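Robotics Club: Packing Table Update

The club met twice in February and most of both sessions went to the packing table, the project we are taking to the Stevley open day.

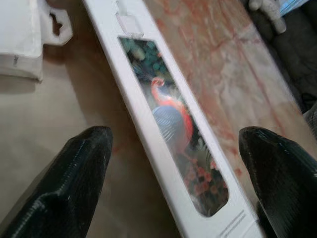 For anyone who missed the January newsletter, the task is simple to state. Shop items are laid out on a table, the arm picks up each one and puts it in a shopping bag, and the run ends when the table is clear or the arm gets stuck. The items change from run to run and so does what they are lying on. Long, thin packages have given us the most trouble, especially the ones with a clear plastic window. The glare off the plastic moves when the arm moves, and the program sometimes reads it as an edge.

We now have 412 recorded runs. Students drive the arm by hand for these, one person at the controls and one resetting the table, and swap places after 15 minutes. The swap rule came in after the first session, when people who had been driving for an hour started closing the fingers too early. Melaniia Tkachenko went through the early recordings and marked the ones where this happened. They have been kept in a separate folder and are not used for training.

The main change this month is the approach. Before, the fingers came down over the middle of the package every time. With a long package that is turned at an angle, this often meant one finger landed on top of it. The arm now turns to match the package first, opens wide, and only then comes down on both sides. It is slower. The Dandari group timed it at 8 seconds longer per item, and they would like to get some of that back by letting the wrist turn while the arm is still traveling. They will try it at the next session, with the speed limit left on.

The other group, Bratoreck, has been working on what the arm should do when a pick fails. At the moment it tries again in the same spot, usually with the same result. Their plan is to have it back off, look at the table from a little higher, and start over. The code runs on the practice computer but has not been tried on the arm yet. They need someone who is comfortable reading other people's code to check it before that happens. If you can help, talk to any member of the group.

A few housekeeping points:

Please put the items back in the crate after your session, including the small ones. We lost most of a Tuesday looking for things that were in coat pockets.

Do not lean on the table while a run is being recorded. It shows up in the wrist camera and the run has to be thrown out.

Name your files the way the sheet on the wall says. Run 771 does not exist. Whoever typed that, it should be 371, and it has been fixed.

We are still short of items with shiny or see-through packaging. Packs should be light enough to lift with two fingers and should not contain glass or liquid. Empty boxes are fine if they still hold their shape. Leave them on the shelf in the Panasiuk room with your name on a piece of tape if you want them returned.

New members can join at any point in the term. You do not need to have programmed before, and the driving takes one session to learn. Sign up on the sheet by the door by 28th February to be put in a group before the open day.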